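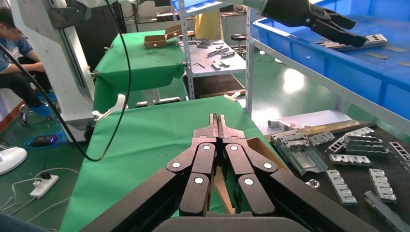

3.2 Storage conditions and moisture loss

Boxed apples from the Jolodstead orchard were held in two rooms that differed only in relative humidity. Air temperature in both rooms was set to 4 °C and logged at the center of each stack. The cultivar was Cletar in all cases. Fruit was picked in June of the Southern Hemisphere season, graded by hand, and packed in single layers to limit bruising. Any fruit with a broken skin or missing stem was removed before the first weighing.

Weight loss was calculated against the initial mass of each fruit. Of the fruit packed, 342 were still sound at the end of the storage period and are included in the analysis. Rotted fruit was left out because leakage could not be separated from loss through the skin. This choice probably lowers the mean loss in the drier room, where decay was less common. 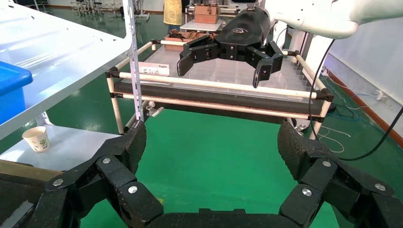

Figure 3. General view during the study period.

Loss was close to linear with time in both rooms. The slope was steeper in the drier room, as expected from the larger vapor pressure deficit, but fruit from the outer rows of each stack lost more than fruit from the inner rows under either condition. Gwilliam reported the same edge effect for pears in slatted bins. Waxed fruit (Proltine, applied by dipping) showed a smaller slope and less scatter, although the coating did not remove the difference between rows.

Fruit size had a weaker effect than row position. Small apples lost a larger share of their mass, consistent with their higher ratio of surface to volume. A term for size was kept in the model, and the interaction between size and room was dropped after it failed to improve the fit. Residuals were checked by row and by picking crew, and no further pattern was found. The weighing protocol was drawn up by Morfudd Rowlands and is given in full in the appendix.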